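Tshabalala Building, second floor
Walk-through checklist, fire and general safety
Done by: Charmaine Chauke
Date: 7th October

1. Exit doors open fully from inside
Pass. The east door sticks. Torquil Menzies tells me it was planed last year. I'd like to see the invoice.

2. Exit signs lit
Pass, both.

3. Extinguishers in place, gauge in green, tag current
Fail. The tag by the kitchen has a signature and no month. A signature alone doesn't tell me anybody lifted it off the hook.

4. Alarm panel clear of faults
Pass, with doubts. The panel reads normal. It also read normal the week the stairwell detector was bagged for painting.

5. Stairwell clear
Fail. 2 boxes of Gindavum brochures on the landing, marked "temporary." Same boxes as the last walk-through.

6. Occupancy notice posted
Fail. The notice says 200. That number was for the old layout, before the Nelov partition went up. Who worked out the new one? Svenja Fröhlich is looking for the paperwork.

7. Electrical closet locked, nothing stored inside
Pass. Key 1781 is signed out to Baltasar Zúñiga, who had it on him.

8. Floors and walkways

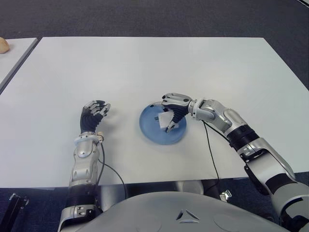

Marked as a pass by the last inspector, with the comment "adequate clearance throughout." I don't know what that was measured with. The gap between the two white tables is a narrow strip of carpet, and I would not count it as a walkway on any plan. Either push them together or open it up properly. Carpet seams elsewhere are flat except at the Olach office door, where the edge has lifted again. Tape is not a repair.

9. First aid kit stocked
Fail. Burn gel expired. Áine Ó Conaill says new stock is ordered. No order number given.

10. Drill held within the past year
Not shown. I was told yes by three people who gave me three different months. Leave open until there's a written record.

Recheck in November. Items 3, 5 and 6 can't wait that long.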